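Service Robots in Practice, Unit 7
Faults and stops: the laundry corner case
Handout for participants. Please read before the practical hour.

1. Why we study this case

In the first six units we spoke about robots that do what we planned. In this unit we look at a fault. It is a small one, no person was hurt and the repair was cheap. I have chosen it because the log is complete and because the cause was in three places at once: in the mechanics, in the software and in our own work habits.

The robot is the two-armed unit from Skaltell that we use in the Lendwood test apartment. The task was the standard laundry task. The robot drives into the room, stops before the washing machine, opens the round door with the right gripper and takes out the clothes with both. It had done this task 42 times before the fault.

2. What happened

The fault occurred on 6th April. The following order of events is taken from the log.

The robot entered the room and reached its stop position. Both arms went down to the ready pose, with the grippers open and low. The planner then asked for a small turn of the base to the right, so that the right arm would have a better angle to the door. During this turn the cable of the right arm caught on the lower edge of the machine. The base continued to turn. The cable was pulled tight, the plug in the elbow moved partly out of its socket, and the controller lost the position signal of the right wrist.

What should follow in such a case is a protective stop of the whole robot. What followed was a stop of the right arm only. The base and the left arm continued for 305 milliseconds, until the force limit of the base was reached. In this time the left gripper touched the wall and made a scratch in the paint.

The operator pressed the emergency stop afterward. The robot was already standing still, but the operator was right to press it. Please remember this point for the exam.

3. The work space

Study the room before you read the analysis. Pay attention to how near the machine is to the right arm, and to the two black cables. They do not follow the arms closely. Each makes a curve to the outside. 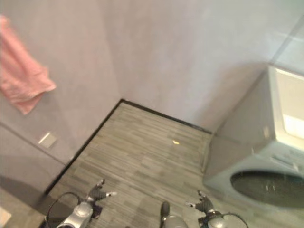 4. Analysis

4.1 Mechanical cause. The cable loop is needed, because the elbow must bend freely. However, the collision model of the robot contained only the rigid parts: the arm links, the joint housings, the grippers and the body. The cable was not in the model. For the planner, the space outside the elbow was free space.

4.2 Software cause. The loss of a wrist signal was set as an "arm fault". An arm fault stopped one arm. This setting was made for work at a fixed table, where the base does not move. When the arms were mounted on the mobile base, the setting was copied and it was not reviewed.

4.3 Cause in the work routine. The stop position had been moved 10 centimeters closer to the machine, to make the reach to the back of the drum easier. The change was written in the task file but not in the change book. For this reason the clearance check was not repeated.

Note that any one of these three would probably be harmless alone. This is common in the faults we will discuss in this course.

5. Corrections

The following was done before the robot returned to work in May.

a) A simple shape, a half ring, was added to the collision model outside each elbow. It is larger than the real cable loop.
b) Smits delivered a clip which holds the cable nearer to the housing. The elbow can still bend fully.
c) Every loss of a position signal now stops both arms and the base.
d) The base may not turn while an arm is in the low ready pose. The arms must first be lifted and folded.
e) A change of a stop position requires a new clearance check, signed in the change book.

Correction d) makes the task slower. Some colleagues at Zutport asked if it is still necessary after a) and c). My opinion is yes, but there are good arguments on the other side and we will discuss them in class.

6. Before you start a robot in a small room

Walk once along the path of the robot and look at the height of its elbows, also at the height of its hands. Look for edges, handles, hanging cloth and anything which can catch a cable. Remove loose objects from the floor, including small ones. Make sure that the operator can reach the emergency stop without going between the robot and a wall.

7. Exercises for the practical hour

Work in groups of 2. Write your answers in the change book format from Unit 5.

Draw the room from above. Mark the area which each elbow covers when the base turns, first without the cable loop and then with it.

Propose another stop position for the same task. Explain which part of the drum becomes more difficult to reach.

Find one more setting in the task file that was made for a fixed table and should be reviewed for a mobile base. Bring a printed copy of the page with you.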